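Moving over for work: your questions answered

I get a lot of emails asking what it's like to pick up and move to a small country with a busy job market, so I've put the usual ones in one place. I'm Misaki Sekiguchi, I left Brisbane for Omel, and I write this page between shifts (so be kind about typos!).

Is there really that much work going?
In my field, yes. I'm in payroll software and I had two offers before I'd unpacked. Friends in hospitality found it slower, and the wages haven't kept up with the rents. A growing economy looks great in the paper, but a lot of that growth comes from a handful of big employers, Trolon being the one everybody's cousin works for.

Do I need a job lined up first?
You don't need one, but I'd have slept better. The registration office wants an address before it'll give you a tax number, and most landlords want a payslip before they'll give you an address. I got around it with a short let in Ikeda.

What does a room cost?
Mine is 593 a month with bills, in a share house out near the Lasum tram stop. Closer to the centre you'd pay a fair bit more for less.
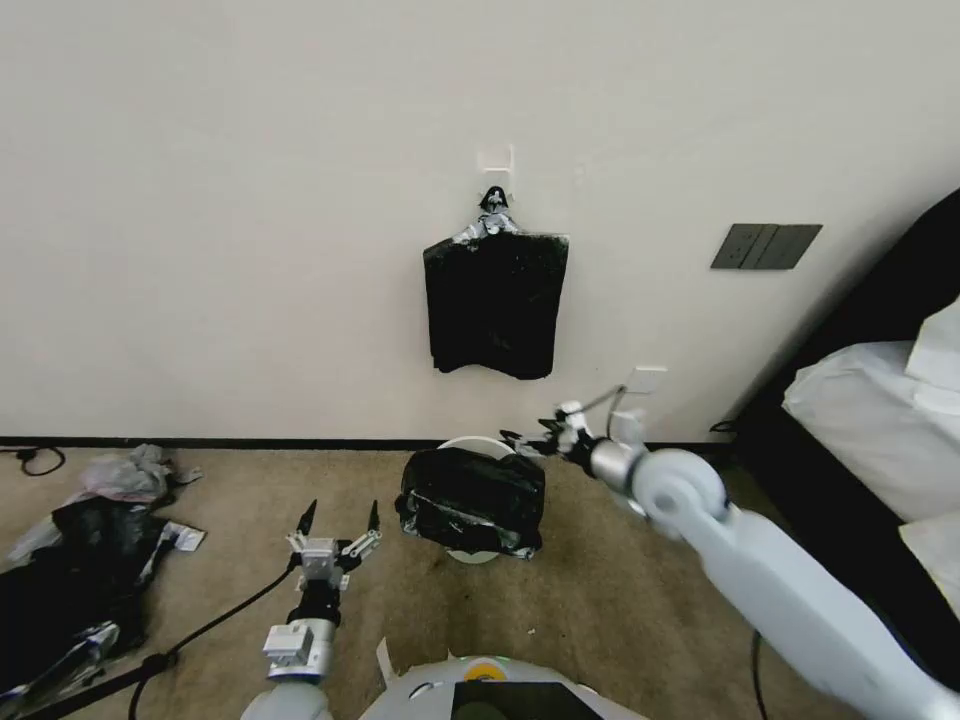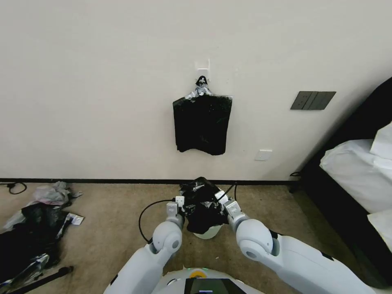
Black clothes on a hanger, on a hook by the light switches.

How long does the tax number take?
Mine took some 4 weeks. Until it arrives you're on the emergency rate, and your first pay will look awful. Don't panic, you get it back! Keep every payslip though, I lost one and had to beg HR for a copy.

Can I open a bank account straight away?
The online banks will have you on a passport. The high street ones want form 106, stamped, and the stamping desk shuts at 3 pm. I learned that at ten past three.

Will it last?
No idea, I do payroll! My manager remembers the last slump and still won't buy a new car. I've kept my super where it is back home and I try to put a bit aside each month.

When's a good time to come?
I came in June and was glad of the long evenings for flat viewings. September's a squeeze with all the students looking too.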